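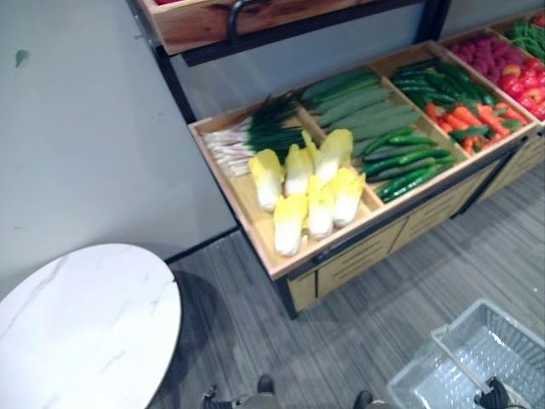 Last edited: March, 4:50 p.m.

Notes on resetting the produce stand in the Zistbridge demo shop. Display stock only, all artificial. Thread.

**1/** The main tray runs green onions, napa cabbage, then zucchini with cucumbers in front, then green peppers with carrots in front. Onions go down first, roots to the left. The cabbages rest partly on top of them, yellow tips toward the back.

**2/** Cucumbers and zucchini share a compartment. Keep each kind parallel. Once two or three are crossed, the pile rolls forward every time a customer picks one up.

**3/** The Illetti partitions are thin. Don't lean more than one cabbage on a partition. We have replaced 3 so far.

**4/** Packing material next. Soft items come back from storage in plastic bags. Leave them bagged until their compartment is wiped and dry.
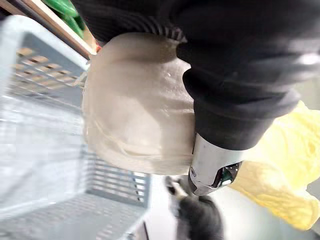
*Off-white bag, still wrapped tight.*

**5/** Bag sizing: Rarkomach sells these in boxes of 50 or 1000. We buy the 50. The large box took up a full shelf and the bags at the bottom stuck together.

**6/** Clear plastic gets folded and kept for the next changeover. Anything torn goes out the same day. 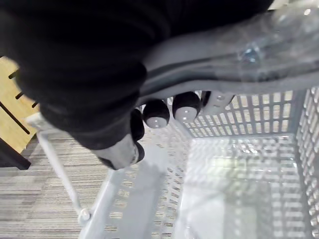 **7/** Baskets are the part of this setup I'd keep if I had to drop everything else. I tried solid-wall Nikolaidis bins for a month and went back. Dust and leaf bits collect in a solid bin and end up on the next load. The white ones have a grid wall and a slotted floor, so most of it falls through – do the sorting on a hard floor if possible, as striped carpet hides green bits very well.

**8/** Shelf liner: 600 mm roll, cut to the compartment, no overlap at the partitions.

**9/** Upper tray still to do. Will add measurements.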